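The 800 dollar street

Posted 28/11/2025

There was a flyer under the door again. Same green paper as in September, same man smiling in the same hard hat, only now it says "Phase Two" at the top, which I found interesting because I missed Phase One entirely. Kostiuk Paving would like to resurface our part of Kendent from the bottom turn up to the last houses, 700 yards of it, and they would like each household to put in 800 dollars. If enough of us sign by the end of the year we get a "neighbor rate." The flyer doesn't say what rate you get if you aren't a neighbor. I suppose you get someone else's street.

I've lived here long enough to have read a lot of flyers. We were going to have fiber internet. We were going to have a bus. For one whole summer we were going to have a farmers market, and what we had was a man with melons, who was very nice and left in August. So I read this one twice and then I put my shoes on and went out to look at the road, which I'd recommend to anybody who has been asked to pay for one.

According to Kostiuk our surface is in "advanced structural failure." Those are strong words. I walk on it every day with groceries and I had somehow missed the advanced part. But I'm also a person who drove with a check engine light on for a year, so I tried to go out with an open mind.

I started on the narrow stretch, by the salmon-orange house, where everyone agrees it's worst. 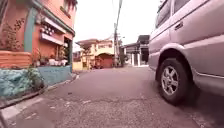
The famous crack, next to the van.

Okay, yes, it's a crack. It's a long one, it wanders most of the way across, and there's an old patch in with it that has become part of the same mess. You'll also notice grit on top. If you only ever saw this one bit of road you might well reach for your checkbook.

I got down on my knees there, to the delight of a kid on a bicycle, and stuck a house key in the crack. The key went in as far as the teeth and stopped. I don't claim this is engineering. I'm saying that when a company tells me a street is failing structurally I'd like to see something a key can't find the bottom of. Pendo Waweru's old driveway over in Gomness had a hole you could have kept a cat in, and she lived with it for years before she had it dug out and done over, and that was a driveway with a real problem.

My question for the flyer people is about the patch. Somebody patched this stretch before, and presumably somebody was paid for it. Who was it, what did they put down, and how long did they say it would last? I asked this on the phone. The young man at Kostiuk said patches are "a temporary solution by nature" and that what we need is an overlay, meaning 2 inches of new material over the top of everything. I asked what happens to the cracks underneath. He said they'd be covered. I said I understood they'd be covered, I was asking what happens to them. He said he'd have someone call me back. I'm still available.

Ilir Kadrić, who used to work on roads before his back gave out, says that if you lay new over cracked old without dealing with what's below, the crack comes right up through it like a stain through cheap paint. He says it can take a few winters. He also says it can be done well if they clean it, seal it, and do something about the low spots first. None of that is on the flyer. What's on the flyer is a drawing of a family having a picnic, and I can't see what it has to do with asphalt.

While I was down there

I did have a good look at everything else, since I was at plant level anyway. I'll say this for the narrow stretch: people take care of the parts that are theirs. The salmon house has a row of potted plants along the front, up on that low teal-blue wall, and a teal-green pillar, and a white awning over the upstairs window. At the end of the view there's the cream-and-yellow house with the maroon-red arched gate. You may not like all those colors next to each other (my sister doesn't, she says it's like being inside a box of sherbet) but you can't say they look neglected.

I bring it up because the flyer says that "deteriorating pavement lowers the perceived value of every home." Does it? Perceived by whom? I've had people over from Uvbridge, where the streets are as smooth as a countertop and every house is the color of oatmeal, and not one of them mentioned the pavement. They asked about the plants. One of them asked what that shade of orange was called and I had no idea, and I still don't.

I also looked at the curb, because I never had before. Along the salmon side it's plain concrete with a narrow strip of sidewalk, and I've always thought the strip is the real trouble on that stretch. Two people can't pass without one stepping into the street. Would 800 dollars widen it? It would not. I checked the small print and sidewalks are "excluded from scope," along with curbs, drains, driveways and "vegetation."

Then I went on to the bend, where it opens out. The flyer calls that part "severely raveled," and I had to look that up. It means the stones are coming loose from the top.

Well, they are. I'm trying to be fair here. Before the road goes up and curves off to the right between the houses and the trees, there's a wide patch where the top is rough and small pale stones are lying all over the darker paving. I've turned an ankle on gravel before, at a wedding, in shoes I'd rather forget, so I don't laugh at loose stones. If Kostiuk had come to us and said "let us fix this one place, properly, for a sensible amount," I think I'd have signed on the hood of the car.

But look past it. Farther along, the road gets smoother and paler, and by the time it narrows between the last house and the trees I can't see anything wrong with it from where I stood. They want to put new material on that part as well. It's the same price per yard, I'm told, good road or bad. I used to buy carpet from a man who worked like that.

The sidewalk on that side is in decent shape too. There was a little pile of gray debris against the bottom of the low gray house, the one with the two square white pillars and the barred gate, and I don't think that takes a contractor. It takes a shovel. Past it you've got the house with the carport and the big dark slanted roof over it, and then the pink one with the white trim, which is still my favorite on the whole street and which I would buy tomorrow if I had any money and they had any wish to sell.

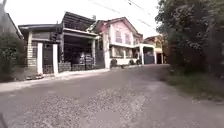 What I'd want before I signed anything

I put this together at the kitchen table and I'm going to leave a copy with Lumturie Živković, who is gathering the signatures and is much more hopeful than I am.

A price for the crack and the loose patch alone. Written down, with what they'd dig out and what they'd put back.

Some word about water. Where does it go now, and where does it go when the road is higher than it was? A road that comes up while the curb stays put has to send the rain somewhere, and I live downhill.

A guarantee with a number of years in it. The flyer says "long-lasting." My last umbrella said long-lasting.

The name of one street they've done that's had a few winters on it, so I can go and stick my key in it.

Whether the town was asked at all. Hrvoje Halilović says he called them and was told we're "on a list." He asked where on the list and they said it wasn't that kind of list. I believe him completely.

There are 138 households on the signup sheet and I'd guess most of the people in them haven't walked the whole length looking down. Why would you? You look at the houses, or at your phone, or you look out for the van coming round. But try it before you sign. Go slowly, and bring a key.

If Kostiuk calls back I'll put up what they say, word for word. Lumturie thinks I'm being difficult. She's coming over tomorrow with the sheet and a coffee cake, and I've told her I'm only committed to the cake.

Recent posts
The bus that was coming in September
Is my tap water softer or am I being sold something
Coffee cake, two recipes, one of them bad
I tried the Uvbridge bakery so you can stop telling me to
Why is every new house the color of oatmeal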